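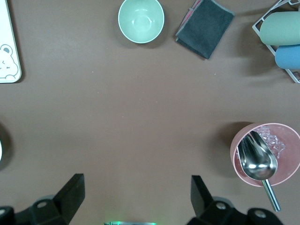
Plakora evaluation group, review of the Bekevex tabletop arm kit
Friday, 10:00, small meeting room
Chair: Chie Kudo

1. Notes of last meeting
Accepted with one correction: the quote from Okabe covers the arm and gripper only, and the wrist camera is priced separately.

2. Trial tasks
The drink-station set stays as it is for July: ice bucket and scoop, bowl, cups in the wire rack, folded cloth, bear tray. C. Kudo reported 454 logged runs. Scooping remains the weakest task - the scoop handle turns in the grip when the fingers close near the end of it. Cup pickup from the rack is acceptable at reduced speed.

3. Gripper fingers
Bekevex offers a longer finger as an option. Agreed to request one pair on loan before any order. Bolt pattern to be confirmed against the present brackets.

4. Service plan
Two offers received. Okabe: 700 per quarter, parts excluded. Preltska: 800 per quarter, parts included, response within 10 working days. The response time was considered too long. Preltska to be asked for a shorter one in writing.

5. Actions
CK - loan request to Bekevex, reply to Preltska.
CK - repeat scoop runs with the grip point moved toward the bowl of the scoop.

Decision on purchase deferred to next meeting.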